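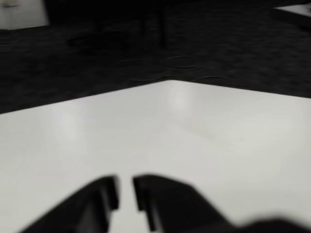
Figure 2. White tabletop and dark carpet in the reading room at Clekside, under the overhead lighting.

3.2 Surface contrast and glare

The Clekside room was chosen for its strong difference in lightness between work surface and floor. The tables are white and smooth, and the carpet is close to black (Figure 2). Earlier work on reading rooms by our group looked mainly at desk lamps and left the floor out. Raíssa Dantas took the light readings in October, in the late afternoon, with the blinds down and the ceiling lights at their normal setting.

We took 220 readings at table height and a smaller set at floor level. Readings close to a visible reflection were marked and handled separately. Pale reflections of this kind can be seen on the tabletop in Figure 2, one of them a faint vertical band near the far edge. The carpet shows no comparable glare, and its mottled pile made single readings less steady, so each floor value is the mean of several taken at the same point.

Eleven readers used the room for one session each. Most said the edge of the table was easy to find without looking up from the page. A few found the white surface tiring after an hour and moved their papers to cover more of it. Hawi Alemayehu coded these comments without access to the light readings.

The second room, at Bunton, has gray tables and a lighter carpet. The same procedure was followed there, except that the blinds could not be fully closed. Results for the two rooms are therefore reported separately in Section 4, and the marked readings are left out of the room averages.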